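The Counter Problem

My kitchen counter is 867 square inches, if you leave out the sink and the bit under the cabinet where the wall bows and nothing will sit flat. I know this because I measured it on a Friday night with a sewing tape, which tells you how the rest of that Friday went.

The measuring came after a disagreement with Tsung-han Yip, who was over for dinner and needed somewhere to put down a bowl. He turned in a slow circle with it. Then he put it on the floor. "You have two things that make toast," he said, from down there.

I do have two things that make toast. The slot toaster makes toast. The toaster oven makes toast too, a worse toast, pale in the middle and striped at the edges, but it also does fish sticks and half a pizza and the one potato I eat in a given week. I've tried living with only one. The winter I gave up the slot toaster I ate a lot of striped toast and got short with people. The winter I gave up the oven I was heating the big range to 400 for six fish sticks like some kind of railroad baron.

So both stay. It's everything else that has to justify itself.

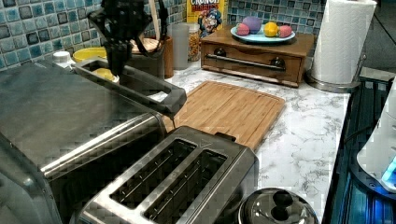
The bread box is the hard one. My sister gave it to me when I moved in, and it's a handsome piece of furniture that takes up the space of a small dog. I keep bread in it perhaps a third of the time. The drawer has become the place for twist ties, takeout menus and a warranty card for a Hestum kettle that died two apartments ago. But the top of it is a shelf, and I can't see giving up a shelf, so it's really a shelf with a bread problem underneath.

On the shelf I keep a plate of plastic fruit. Yes. I bought real lemons for years and let them go hard as golf balls, and the plastic ones look just as good and have never once asked me to make anything. Kwok-wai Ho picked one up at my birthday and got as far as his teeth. He still brings it up.

The cereal lives behind the bread box where I have to reach for it. This was meant as a diet. What it did was make me better at reaching. I'm a grown adult and I buy Cap'n Crunch, and I've made my peace with that, though I did try decanting a box into a nice jar once so it would look like granola. It didn't look like granola to anyone.

Then there's the cutting board. I was told by a website (the kind with white kitchens and a single pear) that the board should be stored upright behind something. I did that for a week. Every time I wanted it I had to move whatever it was behind, and every time I moved that thing it went where the board was supposed to go. The board lies flat now. It's the only clear real estate I have and I'll defend it. Mail is not allowed on it. Keys are allowed on it for one minute.

I looked into professional help, in the sense that I looked at a catalog. A company called Plorklow will sell you a corner riser, two tiers, for 16 dollars, which seems fair until you notice that a riser is more stuff on the counter. Dandale makes a rolling cart with a butcher block top and wants 800 for it. For 800 dollars I could hire Tsung-han to stand there and hold things.

What I did in the end was take four items to the basement. The rice cooker I'm scared of, the second colander, a Csonka hand mixer with one beater, and the fondue set. It took ten minutes. The next morning there was a space by the wall as big as a dinner plate, and I stood and admired it while the coffee ran.

By lunch it had a lid on it. I don't know what the lid goes to. I've tried it on every pot I own and it's a bit too big for all of them, and I'm not ready to throw it out, in case the pot turns up.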